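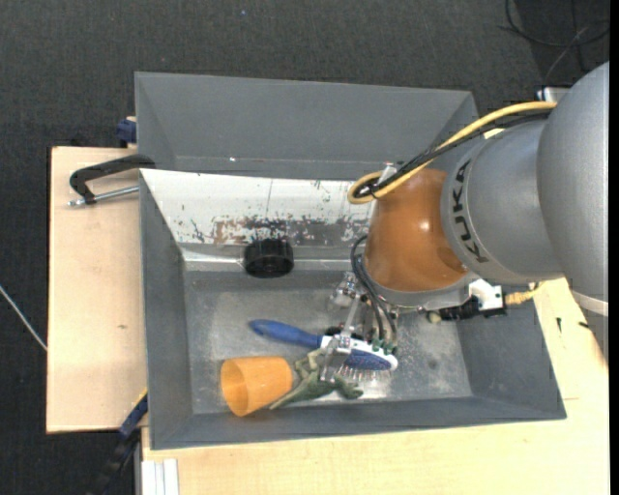

Repainting a chipped metal panel

Reading time: 2 minutes

This method suits painted steel on storage bins, chutes and machine covers where the coating has flaked but the metal is sound. If a screwdriver tip pushes through the rust, the panel needs a patch and paint will not help.

Work between 10 and 25 °C, out of direct sun, with the doors open. Wear a dust mask and eye protection for the sanding. Coatings of unknown age should be checked with a lead test kit before any dry sanding.

1. Wash the panel with warm water and a degreaser. Rinse twice and leave to dry.

2. Scrape off all loose paint. Keep going outwards until the scraper no longer lifts an edge.

3. Sand bare metal with 80 grit, then feather the surrounding paint with 180 grit. The step between paint and metal should not be felt with a fingertip.

4. Treat remaining rust in the pits with a converter. Follow the time on the tin; the one used in the Rurcombe store needs three hours.

5. Wipe down with panel wipe and a lint-free cloth. Do not touch the surface afterwards.

6. Apply two thin coats of metal primer, the second at right angles to the first.

7. Flat the primer lightly with 320 grit and wipe again.

8. Apply two top coats. Leave overnight between them.

Leave joints and fixings masked throughout. Paint bridging a seam will crack at the first knock and let water in behind it.

Full hardness takes about a week. A panel finished on Sunday can be handled the next day, but should not take sliding loads until the following weekend.

Ordinary enamel wears quickly where parts slide over it. For those areas use a two-pack epoxy, mixed by weight, and discard anything left after the stated pot life.

Contact | © Altdale Workshop Notes | Back to top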